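Kunel suspende função de inserção automática em racks após falha na libertação da garra

A Kunel suspendeu na quinta-feira a função de inserção automática de equipamentos do Trellis, o seu sistema robotizado para manutenção de centros de dados, depois de detetar uma falha que pode manter a garra fechada sobre uma unidade já encaixada no rack. Não há registo de feridos.

A anomalia afeta a versão 7 do software de controlo, instalada em 509 braços. Nos casos confirmados, o sensor de força do punho deu a inserção por terminada antes de a unidade chegar ao fim das calhas. O braço iniciou o recuo sem abrir os dedos e puxou o equipamento para fora. Em duas instalações de clientes, a unidade ficou suspensa apenas pela garra até à intervenção de um técnico.

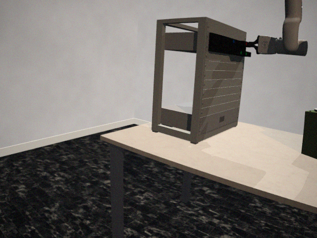
A empresa reproduziu a falha em simulação, num total de 2.605 ciclos de inserção e extração. O erro surgiu sobretudo com unidades compridas, agarradas pela extremidade -- uma situação em que o peso altera a leitura do sensor. A Zolten, que fornece o sensor, participou nos ensaios e não encontrou defeito no componente.

"O problema está na forma como o nosso software interpreta o fim do curso", afirmou Kai-wen Tu, diretor de engenharia da Kunel. "Até termos a correção validada, a função fica desligada em todos os clientes."

Os operadores devem manter o modo manual assistido e não entrar na área de alcance do braço enquanto a garra estiver fechada. Se o braço parar com uma unidade presa, deve ser acionada a paragem de emergência e contactada a assistência. A inspeção e a leitura de indicadores continuam disponíveis.

A correção será distribuída em dezembro, após verificação pela consultora de segurança Barbosa. Eglė Ķēniņš, responsável pelo apoio a clientes, coordena os contactos com as instalações afetadas -- as duas onde houve incidentes serão as primeiras a receber a atualização.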